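Back to the cloth problem. I've been picking at this since October and finally have numbers I'm willing to write down.

The short version of the task: a cloth item with a thick edge sits on a basket, and the arm has to get hold of it and lift it clear without taking the basket along. I was training on everything I had, 1495 demonstrations, and the policy had stalled. It would reach the cloth, close on it, and then fairly often catch the rim as well.

My first guess was that I needed more data. Before collecting any I went back through the failures using Voicu, the little replay viewer I wrote last winter, and sorted them by what the fingers were doing at first contact. Most of the bad grasps looked the same. The tip came down too close to the rim and the policy closed anyway, as if contact of any kind was the signal to close.

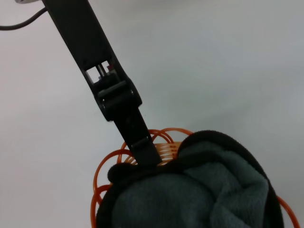

So I left the dataset size alone and changed the labels. Each demonstration now carries a contact phase – approach, press, close, lift – and the policy has to predict the phase along with the next action. The labelling was done with Lenex, which guesses the boundaries from motor current, and I fixed the bad guesses by hand. That took over two weeks of evenings and I wouldn't call it fun. Press and close are the hard pair to separate, and my own labels drifted a bit between the first batch and the last.

I also threw out 94 demonstrations where I'd corrected myself halfway through a grasp. They were teaching it to hesitate in the wrong spot.

With the phase head added, rim grabs dropped to 13 across the full evaluation set in Nelham, and 2 of those were on a basket it had never been trained with. Training time is a touch longer. Behaviour on flat towels hasn't changed at all, good or bad.

What I don't know yet is how much of the gain came from the phase labels and how much from the cleanup. I changed both in the same run, which was lazy. The separate runs are queued on Ziltumard now, and the wrist view is staying at the same resolution and colour settings for both.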